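Hello! I'm Tamsin, and these are my notes on the Nomside gig tapes, a folder of live jazz recordings I've been tidying up for far too long. Last touched 2/23/25.

## What's in here

There are 69 recordings, mostly small-group jazz with the odd solo piano night. The bulk come from the Toton Room, which had a lovely warm sound if you sat near the front and a horrible one if you ended up by the bar (you'll hear which is which). Rutilio Zamudio made nearly all of them on a portable recorder in his coat pocket, with everyone's permission, and Dulce Zepeda sang on more of them than she remembers.

My favourite is `toton_june_late.flac`. Dulce and Maximiliano Tapia stretch one ballad out until it's hardly moving, then Wenceslao Camacho comes in on brushes and the whole thing lifts. I must have played it a hundred times!

## Folders

- `sets/` - full sets, untouched apart from trimming the silence
- `tunes/` - the same sets cut into single tunes
- `notes.csv` - players, tune titles, my comments

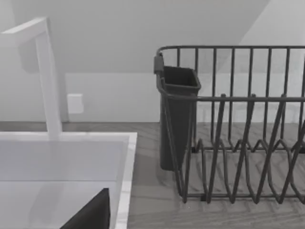

The titles in `notes.csv` are the bit I trust least. Rutilio wrote them on the backs of flyers and his handwriting is a trial, so anything I guessed at has a `?` after it. If you know the tune, do tell me. Two of them I think are Wenceslao's own and never had a name at all, so I've put `untitled (WC)` and left it there.

I haven't cleaned up the sound. I tried it on the Caten festival set and the cymbals went all watery, so I put the hiss back and felt much better about it.

## Known problems

- `sets/samir_quartet_2.flac` drops out for 5 seconds in the bass solo - sorry, Samir
- `tunes/2062.flac` has a number for a name and I've no idea why, but the piano's gorgeous
- Some applause is much louder than the music, so mind your ears on headphones

## Using them

Listen, learn the solos, play them to your friends. Please don't sell them or put them up anywhere else without asking the players first. Maximiliano is happy for students to transcribe his parts and would like to see what you come up with.

Corrections go in the issues page, or write in the margin of `notes.csv` and send it back to me.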